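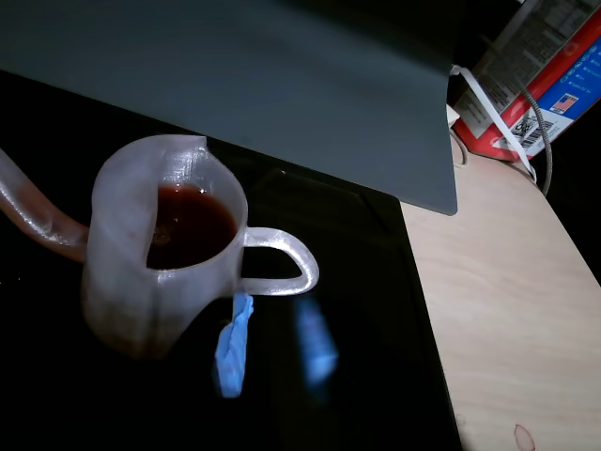
Mug handle grasp for the club demo – which side do we come in from?

Forum: Gurnia Robotics Club > Student projects

zulu_lead
02/03/2026
We need to settle this before the June demo. The task is picking up a full mug by the handle and setting it down on the mark. I've been teaching it with one finger through the loop and the other finger outside. Skorkico is logging every run and we have 399 saved. I'd like to freeze the approach now and stop changing it.

pinhole7
I don't agree with freezing it. Finger through the loop is fine on a big handle, but the rules say the judges bring their own mug. If the loop is small, the pad won't go in and we score zero. Pinching the handle from both sides, front and back, works on any size.

zulu_lead
Pinching lets the mug tip. Full mug, all the weight is off to one side, and the pads are rubber but they still let it rotate. We tried that in the fall and wiped down the table a lot.
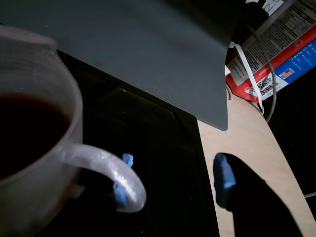
With a finger in the loop and one outside, the handle has nowhere to go when you close. I also don't have to be as exact with the height, and that is where most of our bad runs come from.

gratefulgrad
Which mugs are in the 399? If it's the same two over and over, then the number doesn't mean much.

zulu_lead
Mostly the same 2, yes.

gratefulgrad
Then I'm with pinhole7 on not freezing. Keep the loop grasp but get more handles in there. Lalier has a shelf of old mugs in the break room. Ask first.

pinhole7
I can live with that. I still want a pinch as a backup if the loop is too small to enter.

zulu_lead
OK. I'll do one more with the current setup so the first set is an even 400, then we switch mugs. pinhole7, write up the backup and post it in this thread. Please use the Skorkico file names – the last batch had to be renamed by hand.

pinhole7
Will do. Fill level the same as before?

zulu_lead
Same as before.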